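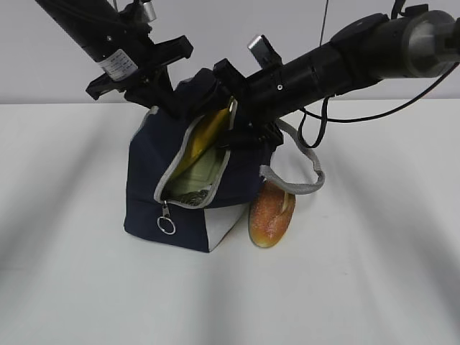
The small navy one, zipper partly open, roll still on the outside.

Forum > Food & Kitchen > Packed Lunches > Bread in a small zip bag: in or out?

fleltholm_sil
I switched from a plastic lunch box to this bag in August and I like it apart from one thing. Once the other food is in, a bread roll has no good place to go. If I put it in first it gets flattened. If I put it in last the zipper catches on it, and I get crumbs all along the zipper tape. How does everyone else pack bread in a bag this size? I leave at 6 and eat at noon, so it has to hold up for a while.
Silvana Coutinho

Rowlands37
Stand the roll on end along one side and put the flat things next to it. A roll lying down takes up the whole floor of the bag. I have packed this way for years and only get crushed bread when I carry too much fruit.

stendwood_kitchen
I don't agree with standing it up. In a squat bag the top of the roll presses on the zipper, and a crusty one will crack along the split. Put it in last, lying flat, over everything else. The zipper on yours curves up the front, so you should be able to slide it in from the side.

Rowlands37
It depends on the height of the roll. Hers is oblong and not that big next to the bag. I would try it before ruling it out.

E. Bittencourt
Another option is to leave the bread out of the bag completely. I carry mine in a cotton bread bag looped through the handle. An insulated bag with a cold pack makes the crust go soft by lunch, and I would rather have it a bit dry. It also leaves room inside for fruit.

stendwood_kitchen
That works if you drive. On a bus with people leaning on you it ends up as crumbs.

E. Bittencourt
I take the bus, 40 minutes each way. It has been fine.
Everaldo

fleltholm_sil
Thanks. Mine has a pale lining but I don't know if it counts as insulated, the tag only has washing instructions. No cold pack. I tried it standing up this morning and the zipper closed with a little pushing. There was a dent in one end by noon. Tomorrow I will try flat on top.

vikidel_33
Whichever way you go, wrap it. A cloth napkin keeps the crumbs off the zipper. Foil works too but it tears on the teeth. And cool the bread fully if you bake it yourself, or the inside of the bag gets damp.

Rowlands37
Agree on the napkin. I don't agree on foil, I use the same piece 2 or 3 days running and it doesn't tear if you fold the ends under.

fleltholm_sil
Flat on top with a napkin was better. No dent, and the zipper ran clean. I had to leave out the yogurt to make it fit, so I may look for a slightly taller bag.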